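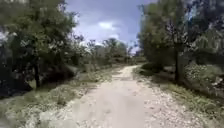

Nadhirah Rahman wrote in to ask whether the gravel track at Vrabec is all right for a pram, and that's the question I get more than any other, so it can go first.

Search this site Go

Walking the Vrabec track: your questions
Posted in November by the Cosulum walks page
Print this page | E-mail to a friend

Is it OK for a pram?
Big wheels, yes! Stick to the packed part in the middle and steer clear of the stones along the side. I wouldn't try it with one of those little fold-up strollers (I did once, and carried it home).

How far is it?
It's 600 metres from the gate to the bend, then 401 more to the Raltia road. I take 30 minutes all up, but I stop and look at everything.

Is there any shade?
A bit, under the bigger trees. The path itself is pretty open, so bring a hat and go before 9 am if you can.

Can I bring the dog?
Yep, on a lead please. Check their paws for burrs afterwards, the dry grass on the verge is shocking for it in my neighbourhood.

Where do I park?
Brameo Street, opposite number 188. Please don't block the driveway!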